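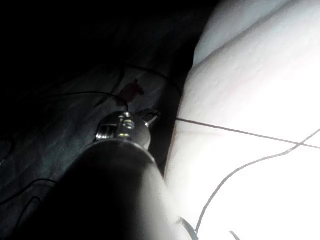 Closing Time: what I learned about stitches this term
Project report, Matei stream

I picked wound closure for my project because I figured it would be the easy option. I can sew on a button, I hemmed my own formal dress, how different could it be? (Very!) My plan was 200 interrupted stitches in practice tissue, with a log of each one: spacing, how the knot sat, how long the tails were. I got to 158 before the term ran out, and the first page of my log is mostly me complaining about thread.

The thread deserves a bit of complaining. It has a memory, so whatever curl it had in the packet it wants to keep, and the long end wanders over the stitches you've already tied. Tobias Ambrose, my supervisor, told me to sort out the loop before pulling anything through, and that fixed more of my tangles than any amount of practice.

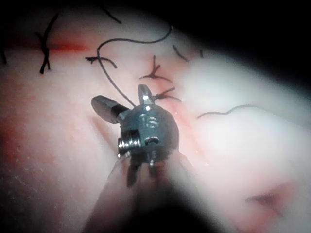 Figure 1. Long strand in a wide loop, with a tied knot standing up at the upper left.

I chose black thread for the whole project and I'd do it again. Against pale tissue you can spot a crooked stitch straight away, which is handy for marking and a bit rough on the ego. My other big habit to break was pulling too tight. The edges are meant to meet, and mine kept bunching up like the top of a drawstring bag.

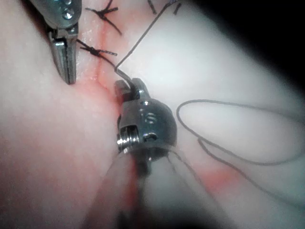 Why tie each stitch separately when one long running stitch would be quicker?
Because if one knot lets go, the others keep holding the edges together, and a bad one can be snipped out and redone by itself.

I did try a running stitch once, in June, and it went badly enough that I left it out of the results.
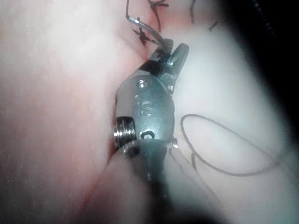 331 words

The needle is curved, so it wants to travel in an arc, and I spent ages trying to shove it straight ahead. Once I started following the curve my bites came out much more even on both sides. Tails were my other weak spot: some splayed out nicely, others I'd cut so short the knot looked ready to undo itself. Next term I'd like to finish the last stitches on my list and try a finer thread, if the Imholm lab has any left in the cupboard.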